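Site Visit Notes: Dolholm Tape Converting Plant

The Dolholm plant buys adhesive film in wide parent rolls and converts it into narrow retail and industrial rolls. Our group visited in December. Entry was at 8:30 a.m. through the north gate, where safety shoes and hairnets were issued. Arif Weerasinghe led the tour and took questions at each station.

Parent rolls arrive on steel cores and are stored on end. Each is 4,000 meters long and stays in the conditioning room until film and adhesive reach room temperature. Cold film stretches unevenly at the unwind stand and gives rolls that telescope later in storage.
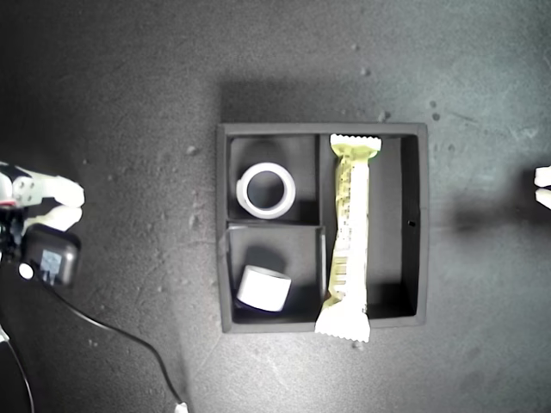

SLITTING AND REWINDING

The plant runs two Futa slitters. Both use razor blades for thin film and shear knives for paper backing. Blade changes are logged by length of film cut, with the limit set separately for each backing. Arif Weerasinghe put the changeover time at roughly 10 minutes, including the test cut.

Rewind tension is tapered. It starts high at the core and drops as the diameter builds, so the outer layers do not crush the inner ones. Operators check the first set of rolls for edge alignment and gapping before the run is released. Rejected rolls go to the recovery bin and the cores are reused if they are still round.

Noise at the rewind end was high enough that 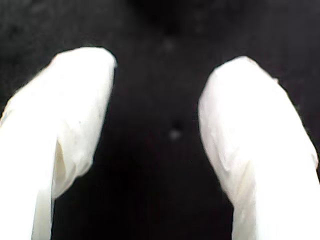 most questions had to wait for the corridor. The main one concerned core stock. Dolholm moved to a heavier paper core from Bonerent last winter, and the change reduced the number of rolls that go oval under stacking load. The cost difference was not disclosed.

The test room came last. Peel strength is measured on a steel plate at a fixed angle, and unwind force is measured on the finished roll. One roll in every 100 is pulled for testing. Samples are kept until the batch has shipped and the complaint period has passed. 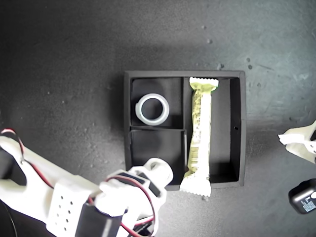

Nusrat Wijesinghe wrote after these notes were circulated that the conditioning room deserved more space. By her reading of the wall chart, humidity is controlled more tightly than temperature, and paper-backed grades are held there longer than film. She also asked whether the peel test is repeated on aged samples. Dolholm has been sent the question.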